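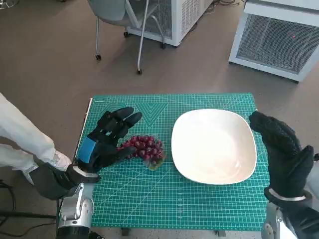 Dark red grapes on a small clear plastic dish, big white square bowl beside it.

1/29/22. A few posts on getting through January on a small food budget. I set mine at 200 dollars for the month, for one person. Two days left and I have 5 dollars.

Most of it went to the Gomus in Furkwood. I used to shop at Daraler, but the bus there takes 91 minutes both ways and I was buying snacks while I waited.

Dry beans did most of the work. I soak a pound overnight, cook it in the morning, and freeze half in flat bags. They thaw in a pan of water while the rice cooks.
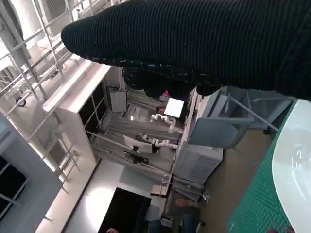 Onions and carrots are still cheap. Cabbage went up at Gomus, so I bought 2 heads the first week and ate from them until now. The outer leaves get limp but they're fine in soup.

Store brand oats, yes. Store brand coffee, no. I tried it for a week and went back to Ruchti. That was the one thing I wouldn't cut.

Fruit was the hard part. Apples and bananas, and that was it. Fresh grapes cost too much this time of year and the last bag I got went soft fast.
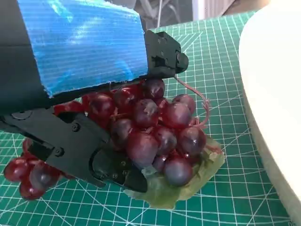 Artificial red grapes on a green cutting mat.

Next month I'm keeping the same number but moving some of the bread money over to eggs. Will post the full list of what I bought tomorrow.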